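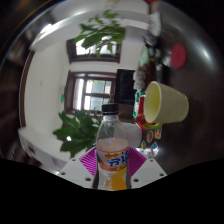
Prasgate changed its curbside rules on Monday and I can't tell what they want done with caps. The old leaflet said to remove them. The new one says "prepare containers" and stops there. Mine are mostly clear soda bottles with a black screw cap and a wraparound label. Cap on or off? Labels too?
Asked by Amerley Opoku

2 answers 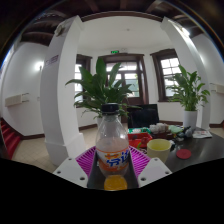 Sorting lines drop small loose items through the screens, so a cap thrown in separately usually ends up as residue. Empty the bottle, squeeze the air out, screw the cap back on. An orange and white label like yours can stay. Caps are normally a different plastic from the body and get separated in a float tank after grinding.

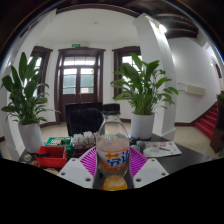 Bottle with cap and label on

Check the hauler, though. Javolar takes caps on. Flakov did not when I last called, in December.

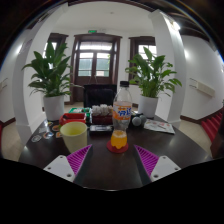 If yours is Flakov, bag the caps and use the drop-off at Aidoo, open until 9 p.m.
Senyo Darko

I take everything off. Never had a bin refused.
guest466

Community Help > Household > Recycling > Plastics
We use cookies to keep you signed in. Accept | Settings
Contact | Copyright Community Help | Back to top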